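Pieter Mnguni bought his Osell 350 from a man in Cheetham who described it as a runner. "It did run," he says. "Down the ramp, off his trailer, and into my hedge."

He paid £2698, which he still says quietly in case his wife is in the next room. The bike had 16 former keepers and a seat mended with carpet tape. Putting it right took 39 months, a good part of them spent waiting for a gearbox shaft from Broter, the only firm still making them. "They do a batch when they've got enough orders. I was order number two for a very long time."
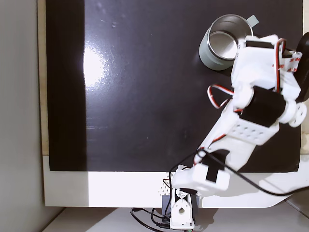

A steel mug on the bench.

The engine came apart four times. Twice that was planned. On the third go he found he had put the oil pump in the wrong way round, a thing the factory manual says can't be done. "I'd like to meet whoever wrote that manual," he says. "I'd show him."

These days he rides it to the coast and back most weekends between spring and October, 32 miles each way, with a spare clutch cable taped to the frame. Has he needed it? "Both of them," he says. "I carry two now."

I ask about the Zurance twin under the sheet at the back of the garage. He looks at the door before he answers.

"That's a friend's," says Mnguni. "I'm storing it — until I've got the wheels back on."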